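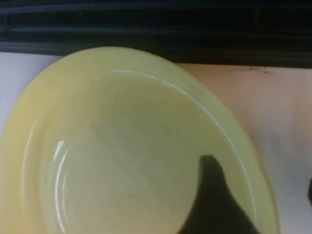
Home Data Notes Changes Contact

# Hestura Tableware Notes

A small collection of pictures and written notes on household bowls and plates, put together by Mackenzie Petrenko as part of the Callier kitchen records.

## Before you download

I'd like people to be suspicious of this collection. I am. It began as an argument over whether anyone can sort everyday dishes into tidy types from pictures, and I was on the side that said no. Having now gone through all 1,249 entries, I have moved maybe an inch.

If you want a clean list of dish types with firm borders between them, look elsewhere. If you want to see where those borders give way, this may be of use.

## What's in it

Each entry has a picture, a shape label, a color label and a free-text note. The note is the part I trust. The labels came from a list we inherited from the older Gramholm sheet, which was written for shop stock and has a shopkeeper's faith that every dish is one thing or the other.

Shape labels in use:

- bowl
- plate
- deep plate
- saucer
- unsure

"Deep plate" is where most of the trouble lives. A dish with a wide rim and a gently sloping wall can pass for a bowl from straight overhead and for a plate once it's tipped. We asked labelers to go by what they could see and to leave neighboring entries alone, so similar dishes may carry different labels. I was asked to smooth these out and declined. Smoothing would have made the table look better and told you less.

## Color

Treat the color column as gossip. Pale glossy dishes are the worst. The same surface can read as butter yellow at the rim and greenish cream in the middle, and one person writes "yellow", another writes "cream", and a third writes "light green" and will defend it.

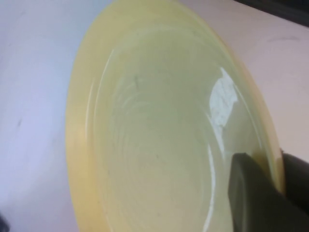

We allow 2 color words per entry for that reason. It helped some. It also gave people a second chance to disagree.

## Material

There is no material column. An early draft had one, and it was mostly guesses: glazed ceramic and shiny plastic are hard to tell apart without picking the thing up and tapping it. The Kowalchuk draft still floating around has "ceramic" filled in nearly everywhere. Please don't cite it.

## Marks and glare

Notes may mention specks, smudges, rings or swirl lines. They don't say whether a mark is dirt, wear or part of the finish. If the labeler couldn't tell, the note says "mark" and stops there. Glare has its own yes/no field, after a first pass of 30 entries in which bright reflections kept being written up as chips or stains.

"Empty" means no food or liquid could be seen. It doesn't mean clean.

## Sizes

None. I know. A scale of small, medium and large was proposed, and I have yet to hear what a large plate is large compared to.

## Checks

I reread 100 entries against their pictures and fixed the plain mistakes: swapped notes, a blank shape, typing errors. Disagreements of taste were left standing. That was one person's reading, so don't call it verification in your write-up.

## Changes

Tuesday, July 15, 2025: removed the material column, added the glare field, reworded the definition of "empty".

Planned for August: a second reader for everything marked "unsure". I expect the pile to grow.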